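Search this site
Type and press enter

Teaching the simulated gripper before the real one

June 25, 2020
by Dale Perron

In January I started to build a small robot arm in the shared workshop on Lusari street. I wrote then that it would be ready by spring. It is not ready. But many people wrote to me to ask how it goes, so I will tell where the work is now, and what I did wrong, which is the longer part.

For the new readers: the arm should stand on my bench at home and put small things back in their places. Pens, lighters, caps, the little things that live on a desk and never stay where I leave them. I do not need it to be fast. I need it to pick up one object without pushing the other ones on the floor.

The arm itself I made with aluminum profile and printed joints. The first version had printed gears also, and they were a mistake. They worked well for one week and then the teeth began to wear, and each joint got a small play. A small play in the shoulder is a big play at the hand. I changed the shoulder and the elbow to belts, and now when I push the hand with one finger it moves 2 millimeters and comes back. I am content with this for now.

The motors are from a box that Obeidat gave me when he cleaned his part of the workshop. There were 8 of them, all the same type, and six still turn nicely. One is very loud and I keep it for tests. The last one I opened to see how it is made, and I could not close it again.

The controller board I designed myself and it is named Dumeo, after my first dog. The board has gone through three revisions. In the first one I put the power connector in the wrong direction, so that the cable had to pass over the heat sink. In the second one the connector was right, but I moved a mounting hole and forgot to move the trace next to it, and the screw made a short circuit. The third revision is good. If you make your own boards, please print the layout on paper in real size and put the real screws on it. It takes five minutes and I did not do it two times.

In spring the workshop was closed for a long time. The arm stayed there and I was at home with my computer, and this is how I began with simulation. Before that I had the opinion that simulation is for people who do not like to use a screwdriver. I have changed this opinion, but slowly.

The first month was only preparation. I had to give every part its right mass, and I had to decide how the fingers rub against the objects. My first guess for the friction was much too high, and everything stuck to the fingers like to glue. I was very proud of my grasping program until I understood this. When I put a more normal value, it dropped almost everything. So I began again.

After that I made a list of objects. At the beginning I used only boxes and balls, because they are easy to calculate. But on my desk there are no balls. So I searched for free models of usual things and put them together on a simulated table, close to each other, as on a real desk. It makes the problem much harder. With one object alone, the program can come from any side. With a big object behind and another one beside, there are only a few ways in, and most of them bring a finger against something.

I give each test the same rule. The gripper opens, comes near, closes, lifts the object and holds it while the program waits for 120 simulation steps. If the object is still between the fingers, it counts. If a neighbor has fallen over, it does not count, even when the grasp was perfect. My friend at the workshop says this is too strict. I think a robot that cleans the desk and makes a mess is not worth the electricity.

For the gripper I use a model with two fingers, and I look at most of the tests from very near, with the view placed just behind the hand. From the side everything looks possible. From behind the hand I understand how little space there is between the fingers and all the rest.

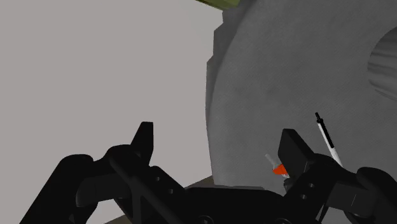
The width of the opening was the thing I changed the most often. My program used to open the fingers to the maximum each time, which looks safe, but a wide hand needs a wide free place to come in. Now it first measures the object, adds a small margin, and opens only so much. On a crowded table this was the best change of all the spring, and it is four lines of code.

Small objects with two different parts are still difficult for me. If the program takes the thing by the end, the heavy side turns down when it goes up, and sometimes it turns out of the fingers completely. I try now to grip near the center of mass, but the center is not always where the free space is. I have not a good solution. One idea is to push the object a little before gripping, to get it away from its neighbors. If one of you did something like this, please write to me.

Last night I let the computer run 300 tests with the new opening rule. I did not look at all of them, but I watched many of the failures, and the most common one was a fingertip touching the table a moment too early. This I can repair. The height of the table in my model was simply wrong, I had measured it from the old base plate, which was thicker.

The workshop is open again with fewer people at one time, and I have my place there in the evening. The next job is to put the rubber pads on the real fingers. I ordered two kinds, a soft one and a hard one, from a small shop named Sturndale. The soft one holds better when I press it with my hand – but it also collects dust, and our workshop has a lot of dust. I will try both before I decide.

Then I have to connect the real arm to the same program and see how much of my spring was useful. I expect that the friction will be wrong again. I also have to make a cover for the belt at the elbow, which caught my sleeve the last time I was there. The shirt has a hole now and the belt is fine.

Related posts
Dumeo board, third revision and the screw hole
Belts or gears for a small shoulder joint
What was in the box of motors
A bench for a room that is too small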